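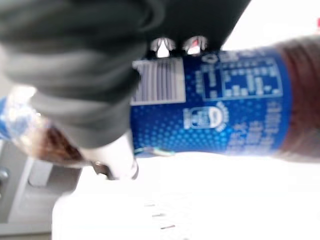 Abb. 1: Colaflasche im Greifer, Blick der Handgelenkkamera.

Beltolura: Greifen von Getränkeflaschen mit einer Handgelenkkamera
Projektbericht, Masterprojekt Robotik
Elżbieta Czerwiński

1 Worum es geht

Flaschen sind gemeine Objekte. Sie rollen, sie spiegeln, und der durchsichtige Teil sieht je nach Füllung und Licht jedes Mal anders aus. Genau deshalb wollte ich sie haben! Im Projekt Beltolura habe ich untersucht, ob eine aus Vorführungen gelernte Greifstrategie mit einer einzigen Kamera am Handgelenk auskommt, wenn die Flasche liegt und nicht steht. Die Vorgängerarbeit in unserer Gruppe (intern Mistberg genannt) hatte dafür noch zwei feste Kameras über dem Tisch verwendet und war bei stehenden Dosen und Bechern sehr gut. Bei liegenden Flaschen brach die Erfolgsquote ein, und im Abschlussbericht von damals steht dazu nur ein Halbsatz. An diesem Halbsatz hänge ich seit letztem Semester.

Die Leitfrage lautet: Reicht das Bild vom Handgelenk, um Lage und Greifpunkt einer liegenden Flasche so gut zu bestimmen, dass der Griff im ersten Versuch sitzt? Dazu kam im Laufe der Arbeit eine zweite Frage, die ich am Anfang gar nicht auf dem Zettel hatte: Woran orientiert sich das Netz eigentlich, am Umriss der Flasche oder am Etikett?

2 Daten

Aufgenommen wurden 3.797 Vorführungen per Fernsteuerung. Eine Vorführung beginnt über der Ablage, umfasst Anfahrt, Griff und Anheben und endet, sobald die Flasche abgelegt ist. Nach der Durchsicht blieben 3.456 übrig. Aussortiert habe ich Läufe, bei denen die Bildfolge Lücken hatte, bei denen Gelenkdaten und Bilder zeitlich auseinanderliefen oder bei denen ich beim Steuern schlicht danebengegriffen und abgebrochen habe. Korrigierte Griffe, also solche mit einem zweiten Ansatz, sind dringeblieben. Das war eine bewusste Entscheidung, dazu mehr in Abschnitt 5.

Für das Training wurden 3.218 Vorführungen verwendet, der Rest ging in die Validierung. Die Aufteilung erfolgte nach Flaschensorte und nicht zufällig über alle Läufe hinweg. Beim ersten Durchgang hatte ich zufällig geteilt und mich über traumhafte Validierungswerte gefreut, bis mir auffiel, dass dieselbe Flasche in fast gleicher Lage auf beiden Seiten der Teilung auftauchte. Also alles noch einmal von vorn, zwei Tage Rechenzeit weg.

Die Bilder sind alles andere als sauber. In Abb. 1 ist der Greifer durch die Bewegung verwischt, der Hintergrund ist größtenteils überbelichtet, und die Nährwerttabelle auf dem blauen Etikett lässt sich nicht mehr lesen. Trotzdem steckt in so einem Bild viel Brauchbares: Der Rand des Barcodefelds ist scharf, und das Blau hebt sich stark von der hellen Fläche dahinter ab. Ich habe lange überlegt, ob ich solche Bilder herausfiltern soll, und es dann gelassen. Im Betrieb sieht der Roboter schließlich auch nichts Besseres.

3 Methode

Das Modell bekommt das aktuelle Kamerabild und die Stellung des Arms und sagt eine Folge von 10 Schritten voraus. Davon wird nur die erste Hälfte ausgeführt, dann wird neu geplant. Der Bildteil ist ein vortrainiertes Faltungsnetz, das ich mit kleiner Lernrate mittrainiert habe. Eingefroren war es deutlich schlechter, vermutlich weil der Greifer einen so großen Teil des Bildes einnimmt und das in gewöhnlichen Bildsammlungen kaum vorkommt.

Bei der Datenanreicherung habe ich drei Varianten verglichen:

Variante A: keine Anreicherung.
Variante B: zufällige Änderung von Helligkeit und Kontrast.
Variante C: wie B, zusätzlich künstliche Bewegungsunschärfe und Farbverschiebung nur im Bereich des Etiketts.

Die Masken für Variante C habe ich mit Krawczyk erzeugt, unserem hauseigenen Werkzeug zum Markieren von Bildbereichen. Es verfolgt eine einmal gezeichnete Fläche über die ganze Bildfolge. Bei schnellen Bewegungen verliert es sie gern, dann muss man nachzeichnen. Wer das Projekt fortsetzt, sollte dafür großzügig Zeit einplanen, und einen bequemen Stuhl.

Trainiert wurde auf dem Institutsrechner Bumidmont, meist über Nacht. Alle drei Varianten liefen mit denselben Einstellungen und jeweils drei verschiedenen Startwerten.

4 Ergebnisse

Die kurze Antwort auf die Leitfrage ist ja, und ich war ehrlich begeistert, als die ersten Testläufe durch waren! Mit Variante C greift der Arm liegende Flaschen meist im ersten Anlauf, auch solche, die im Training nicht vorkamen. Variante B schafft das bei bekannten Flaschen ähnlich gut, fällt bei neuen aber klar ab. Variante A ist auf neuen Flaschen nicht brauchbar: Der Arm fährt zielstrebig los, bleibt dann über der Flasche stehen und zittert.

Am spannendsten fand ich den Etikettentest. Dafür habe ich Flaschen mit unbedrucktem Papier umwickelt und dieselben Lagen noch einmal greifen lassen. Variante B verschob den Greifpunkt jetzt häufig in Richtung Verschluss, manchmal so weit, dass die Flasche beim Anheben kippte. Variante C griff weiterhin nahe der Mitte. Das Netz aus Variante B hatte offenbar gelernt, dass dort gegriffen wird, wo es bunt ist. Das ist gar keine dumme Regel, denn das Etikett sitzt nun einmal meistens in der Mitte. Sie hält nur eben nicht.

Die Empfindlichkeitskarten passen dazu. Bei Variante B liegen die hohen Werte fast vollständig auf dem Etikett, besonders an Kanten mit starkem Kontrast. Bei Variante C verteilen sie sich auch auf die Schulter der Flasche und auf den Übergang zwischen Flasche und Unterlage. Solche Karten sollte man nicht überbewerten, aber zusammen mit dem Papiertest ergibt sich für mich ein stimmiges Bild.

5 Was nicht geklappt hat

Leere, klare Flaschen ohne Etikett bleiben ein Problem. Vor hellem Untergrund findet keine der drei Varianten sie zuverlässig. Dunkle Getränke helfen dem Netz sehr, weil der Inhalt den Umriss gewissermaßen einfärbt. Mein Versuch, das mit stärkerem Kontrast in der Vorverarbeitung auszugleichen, hat an anderer Stelle mehr kaputt gemacht als verbessert.

Zu den korrigierten Griffen: Ich hatte gehofft, dass das Modell aus ihnen lernt, einen schlechten Ansatz abzubrechen und neu anzusetzen. Manchmal macht es das tatsächlich, und es sieht großartig aus. Manchmal setzt es aber auch nach einem völlig guten Griff noch einmal neu an. Ein Training ganz ohne diese Läufe habe ich aus Zeitgründen nur mit einem Startwert gerechnet, daraus möchte ich nichts ableiten.

Verdeckung ist der dritte Punkt. Sobald der Greifer nah an der Flasche ist, nimmt er viel vom Bild ein, und gerade der Bereich, an dem zugefasst wird, liegt teilweise dahinter. Das Modell muss sich in diesem Moment auf seine vorausgesagte Schrittfolge verlassen. Rollt die Flasche genau dann weg, geht der Griff ins Leere. Ein kurzes Bildgedächtnis über die letzten Aufnahmen wäre der naheliegende nächste Schritt.

6 Ausblick

Bis Ende Juli möchte ich Variante C noch mit einem solchen Bildgedächtnis trainieren und den Papiertest wiederholen. Danach geht der Datensatz samt Masken an die nächste Projektgruppe über. Die aussortierten Läufe habe ich nicht gelöscht, sie liegen in einem eigenen Ordner mit Angabe des Grundes. Für Arbeiten zur Fehlererkennung könnten gerade die interessant sein.

Offen ist außerdem, ob sich das Ergebnis auf andere liegende zylindrische Dinge übertragen lässt. Mit einer Kartonrolle habe ich es nach Ende der offiziellen Tests ein einziges Mal probiert, und sie wurde beim ersten Versuch gegriffen. Gezählt wird das nicht, gefreut habe ich mich trotzdem.

Anhang A: Trainingseinstellungen
Anhang B: Ablauf des Papiertests
Anhang C: Hinweise zur Bedienung von Krawczyk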